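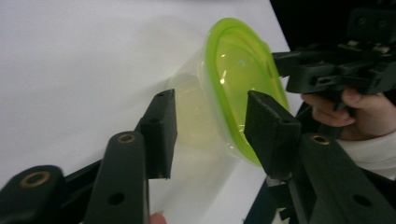
Reusable Container Scheme: Progress Report to Clarier
Steten project office, September
Last updated: September, 4:30 pm

Return points
The scheme has 5 return points in operation. Total enrolment is 169 households, against a target of 60 for the first stage. Labelling at the Pongsiri depot was revised to match the colour codes used at the other sites.

Washing and storage
Two wash cycles were trialled at the depot. The shorter cycle left residue under lids and was dropped.

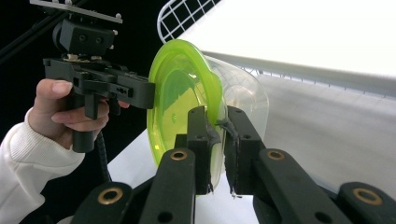
Budget
Spending is within the approved amount. Freight from Brutine has been moved to the next quarter.

Related items
Steten: return point hours
Clarier small grants: reporting dates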